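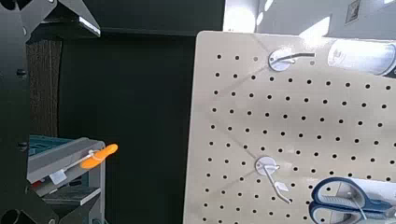 When does a household that moves within the Bullton Water District have to request a final meter reading? The request must reach the district office at least 5 working days before the household leaves the property.

That is the short form of the rule as it will stand from May. The longer form follows, in reply to the message quoted below, and is sent to the whole list so that landlords and tenants have the same text in front of them.

On the final reading, Anselmo Londoño wrote:

> To the district office:
>
> I manage several rental units on the Ukness side of the district. Twice this past year a tenant moved out and the closing bill was based on an estimate. In one case the new tenant was then billed for water used before she had the keys. The billing desk corrected it, but it took two letters and a visit.
>
> I would like to know three things. Who is supposed to ask for the reading, the tenant or the owner? What happens if neither of them does? And does the 40 dollar transfer charge apply when the account comes back to the owner between tenants? My copy of the service rules is silent on the last point, and I have been given two different answers by telephone.
>
> I would also appreciate knowing whether the forms left in the drop box at the Plerkano Street office are treated as received on the day they are left or on the day they are opened.
>
> Anselmo Londoño

Mr. Londoño's questions are taken in the order he asked them.

Who makes the request. The account holder makes it. Where the tenant holds the account, the tenant must ask for the reading, and the owner may not do so in the tenant's place without written permission. Where the owner holds the account and recovers the cost through the rent, the owner makes the request. Owners who are unsure which arrangement applies to a unit may ask the billing desk, which will confirm the name on the account to the registered owner of the property.

What happens if no request is made. The account stays open in the name of the person who holds it, and that person remains responsible for the water used. When a new occupant applies for service, the district will read the meter within 3 working days of the application and will close the earlier account on that reading. Estimates will no longer be used to close an account unless the meter is buried, damaged, or locked behind a gate. In those cases the bill will be marked as estimated, and either party may ask for it to be reviewed after a reading has been obtained.

The transfer charge. The charge of 40 dollars applies when an account passes to a new tenant or a new owner. It does not apply when an account returns to the registered owner between tenants, provided that the owner has a standing transfer agreement on file. Without the agreement, the charge is due. The two answers given by telephone were each correct for one of these situations, but the difference should have been explained, and the office regrets the confusion. The agreement is a single page and covers every unit under the same ownership.

The drop box. Forms left before 4:00 p.m. on a working day are treated as received that day. Forms left later are treated as received on the next working day. Staff will stamp each form accordingly, and a copy will be returned by mail if a stamped envelope is enclosed.

A further point was raised by residents of the Mohammed Road extension, where meters are set in shared boxes. The district serves 2,094 metered accounts, and those on the extension are the only ones arranged this way. Please write the meter number on the request as well as the street address. It is stamped on the lid of the meter and also appears at the top right of the bill. A request that gives only the address may be delayed while the correct meter is identified.

Owners who believe a closing bill from the past year was based on an estimate may write to the billing desk with the account number and the date of the move. Corrections will be made as a credit to the open account, or by check where no account remains open.

Replies to this message go to the whole list. Please send account details to the billing desk directly.

Office of Customer Accounts
Bullton Water District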